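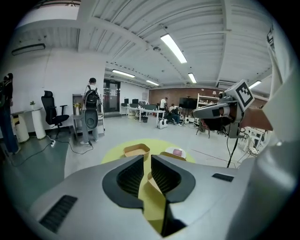 *The round mat, with a paper bowl and a white dish on it, on the Skoltwood floor.*

## Lunch on the floor, and other advances

The Skoltwood building has a great deal of floor. It is light gray concrete, it goes on for some time, and until this spring the main thing we did with it was walk across it to get to the kettle. We now also eat on it.

For those of you who work from home on the days it happens, the floor lunch goes like this. A round mat comes out of the cupboard by the stairs. The mat is a yellow-green that the catalog called "meadow" and that everyone here calls "the pea." Bowls and dishes go on the mat, food goes in the bowls and dishes, and people sit around the edge and discover how long it has been since they last sat cross-legged. The record so far is 49 minutes, held by someone in accounts who then had to be helped up.

It began as a stopgap. The long table went off to Ghorbani in the winter to have its legs looked at, and Ghorbani, who do beautiful work and have no idea what a calendar is for, still have it. We were promised a loaner. We were sent a tablecloth. After a week of eating over our keyboards, somebody put the pea down in the open part of the room, set a bowl of crackers on it, and sat down as if this had been the plan all along. By the next day there were two more people and a dish of olives.

### What we have learned about bowls

We have tried most kinds by now. The tan paper bowls are the favorites, mainly on the grounds that they don't need washing, and partly because they look as though they came with something nice in them. They are good for chips, nuts, grapes and any salad that has given up on dressing. They are not good for soup. We held a soup day in the first month and would like to thank the concrete for being concrete.

The white round dishes are for whatever is too small or too pretty for a paper bowl. They came from Hidovau, the housewares place two doors past the pharmacy, in a box of 20. We have 11. If you have one of the other nine on your desk with paper clips in it, we aren't angry, but the paper clips could live in a mug like everybody else's.

A few opinions collected from around the mat:

- Put the heavy thing in the middle and the light things toward the edge, where sleeves can reach them. Sleeves will reach them.
- One dip per dish. The experiment with three dips in one dish produced a fourth dip.
- Bread goes straight on its own paper. Bread in a bowl just rolls around looking for a way out.
- If a dish is down to one piece of anything, eat it. We have watched a single radish sit through an entire staff meeting.
- Whoever brings the hummus is excused from clearing up. This rule was proposed by the person who brings the hummus.

### The mat itself

The pea is round, and a round mat turns out to be a small social problem. A table has ends, and people know what to do with an end. With a circle, the early arrivals settle in comfortably and the late arrivals have to choose between asking everyone to shuffle and pretending they weren't hungry. The current custom is that when someone new walks up, the whole circle moves left. It takes a while and looks like a very slow folk dance, but it works.

Cleaning is easier. Shake it outside, away from the bike rack. Wipe it with a damp cloth, hang it over the stair rail, and put it back in the cupboard once it's dry. Please check that it's dry. We had a week in which the cupboard smelled of feta, and the good envelopes are in there too.

Shoes stay off the mat. Socks are fine. We considered a rule about the condition of the socks and then looked down at our own.

### Furniture that has not been sent away

The little round white side table with the potted plant is staying where it is. Several people have suggested it could be pressed into service at lunch. It holds one plant, and it holds it very well, and we think it should be allowed to get on with that. The white trash bin beside it is the right place for used paper bowls, once they've been scraped. Crumbs left in the bowls are how we came to know the ants.

We did ask Rikden, who supplied the plant, whether it minds being that close to people eating. They said it would prefer more light and less coffee. We'd like whoever has been giving it coffee to consider that message delivered.

### When the table comes home

Ghorbani now say June. They have said other months in the past, and said them with the same confidence, so we'd suggest keeping your cushion.

The question is what happens to the floor lunch afterward. Opinion is split, mostly by knee. One group wants the table back for every meal and would like the mat rolled up and thanked for its service. Another has grown fond of eating low down and claims the conversation is better, though most of what we've overheard has concerned parking. There's a compromise going around in which the table takes the hot food and the pea keeps the snacks, and if you have a view on that, write it on the sheet taped inside the cupboard door.

The next floor lunch is on Saturday, April 25, 2026, for the people coming in to sort out the storeroom and anyone else who'd like to be fed. Bring something that fits in a bowl. Cushions are on the bottom shelf of the same cupboard, which has the combination lock: the code is still 2086, and the lock still sticks on the eight. Lift the handle a little as you turn it. No soup.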